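The Long Life of the Secondhand Cup

There is a shelf in my kitchen that my family has stopped asking me about. It holds cups from yard sales, cups from church basements, one cup that came free with a bag of flour in a town I was only passing through, and not a single pair among them. I used to think of this as a small failing. Then I spent a winter visiting thrift shops up and down the Vorkus valley, and I came home feeling that I was in very good company.

It began in December at Farkidell, a long, drafty store in what used to be a feed warehouse. The woman at the register told me that cups are the first thing people give away and the last thing they stop buying. Families move, somebody gets married, a grandmother's cabinet has to be emptied in one weekend, and in they come, wrapped in newspaper that is often more interesting than what's inside (I lost a good half hour to a page of old boat ads). A box of them might hold 49 cups and hardly a saucer.

What surprised me was how carefully people choose. I watched a man in a work jacket pick up the same brown mug 9 times, walk off toward the lamps, and come back for it. He put his thumb through the handle, then two fingers, then lifted it as if it were already full. I do exactly the same thing, and I expect you do too. A cup sits closer to us than nearly anything else we own — it goes to our mouths before we've said good morning to anyone — and we want to be sure of it.

Over in Hesport, the Chaudhary tea room has built its whole business on this feeling. The owners never bought a matching set. They keep 200 cups on open shelves along the back wall, and you pick your own before you sit down. Regulars have favorites and will look a little wounded if a stranger gets there first. I chose a squat green one with a worn rim, and on my second visit I found I was hoping, quite seriously, that it would be free.

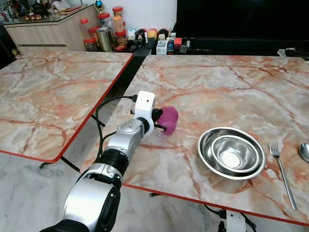
It was, as it happened, and I drank two pots of tea out of it while the rain came down on Hesport. The owners will sell you a cup if you ask nicely, though they'd like you to bring another one in to take its place. I have been going through my shelf ever since, trying to decide which of mine I could stand to part with.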